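Has anyone used the Jodora suturing module for bench scoring? Worth the license?

Posted in: Surgical robotics, training and simulation

bodov_bench
Our skills lab is looking at the Jodora suturing module as an add-on to a two-arm research platform we already run. The vendor sells it as a software license plus a calibration kit. The software does needle handoff and running-stitch assistance, and it records the feed from small cameras mounted at the instrument wrists so that each session can be reviewed and scored afterward.

Our use is tissue practice for residents, closures only. We don't need autonomy and would probably leave the assisted driving turned off most of the time. What I need to know:

Is the wrist view good enough to score from, or do you still need an overhead camera?
Does the tension estimate mean anything on soft tissue?
How long does calibration take, and how often does it drift?
Does the license cover the recording tools, or are they extra? The quote we got has 692 for the base license and 192 for something called "review seat," currency the same as the rest of the quote, with no explanation of either line.

We have looked at the Chraibi kit as well. It is cheaper but comes with no scoring tool at all. Please keep replies to things you have tried yourself.

jikby_lab
We have had the module since May on a similar setup. I will go through your points in order, with the caveat that we use it for scoring and very little else.

Wrist view. It is good for knots and thread handling and weak for anything that depends on overall wound geometry. At close range you can check tails, knot seating and whether the thread is under load. What you lose is context, because the other instrument is often close to the lens and covers part of the work.

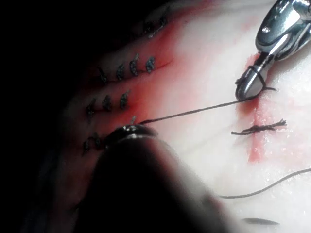 Scoring in the Jodora software is done per stitch, and the reviewer picks the moments to score from the recorded feed. We grade thread control as its own item. A straight run of black suture from the driver down to the puncture, with the loop still wrapped on the jaws, is easy to mark as loaded, and a slack length lying elsewhere on the tissue goes under a different item, so the two don't get mixed. Knots near the dark side of the view are harder. We mark those "not assessable" and leave them out of the total. If you count them as zero you will punish people for the lighting, and your scores will not be comparable between stations.

You will want an overhead camera for spacing. The tool accepts a second feed, but it does not synchronize it. We start both recordings on an audible click and line them up by hand.

Tension estimate. It is derived from motor load, so it includes friction in the instrument. On a rigid test pad it was repeatable for us. On soft tissue the tissue moves before the thread takes up load, and the number lags. I would treat it as a relative value within one session on one arm. Do not compare residents with it.

Calibration. The kit has a printed target and a jig for the instrument tip. Allow 3 passes per arm. The software will accept a single pass, but the overlay was visibly off when we did that. Repeat the procedure whenever an instrument is swapped. Between swaps we have not seen enough drift to matter for scoring, although it might matter if you use the assisted driving.

Cleaning. Not in your list, but the lens window sits close to the work and picks up fluid. Wipe it between closures and log that you did it. A smear in the middle of the view costs you more assessable stitches than any setting in the software.

License. The base license covers driving assistance and recording. The review seat is the scoring tool. It is tied to one workstation and can be moved if you release it first from the account page. Playback without scoring works on any machine. Check the export terms in your contract, as ours allows export of the score table but the video stays in the vendor's own format unless you request the converter.

One more thing on needle work. The handoff assistance expects the receiving jaws to close on the needle body. If your residents tend to grip close to the point, the software flags a poor grasp and waits for a regrasp. You can turn the flag off and still keep the event in the log, and I recommend doing so for beginners, since the pause breaks their rhythm. The setting is under Session, then Prompts, and it resets to the default after each update.

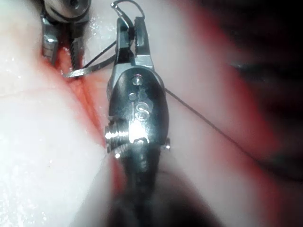
osprey_bench wrote underneath that the flag also fires during ordinary regrasps when both arms are near the incision, and that the event log should not be used as an error count for that reason. The rest of the comment agreed on the calibration passes and added that the jig screws need to be hand tight only.

I agree with that comment. We report flagged events to the reviewer and let the reviewer decide which ones count. It takes longer, but the automatic count was too noisy to put in front of a resident.

drybench
We trialed it and did not buy. The scoring was fine. The problem was staff time, as somebody has to sit and mark every stitch, and we didn't have that person. Went with Chraibi and a paper checklist.

If you only run a few sessions a month, paper is enough.

bodov_bench
Thanks, this covers most of it. The license breakdown matches what sales told me this afternoon, except that they described the converter as included. I will get that in writing.

For anyone who finds this page later: the trial gives you full scoring on one workstation, and the score table from the trial can be carried over if you buy. We are going to run it with the overhead camera attached and the tension value hidden from the residents. The handoff prompt will be off, with logging left on.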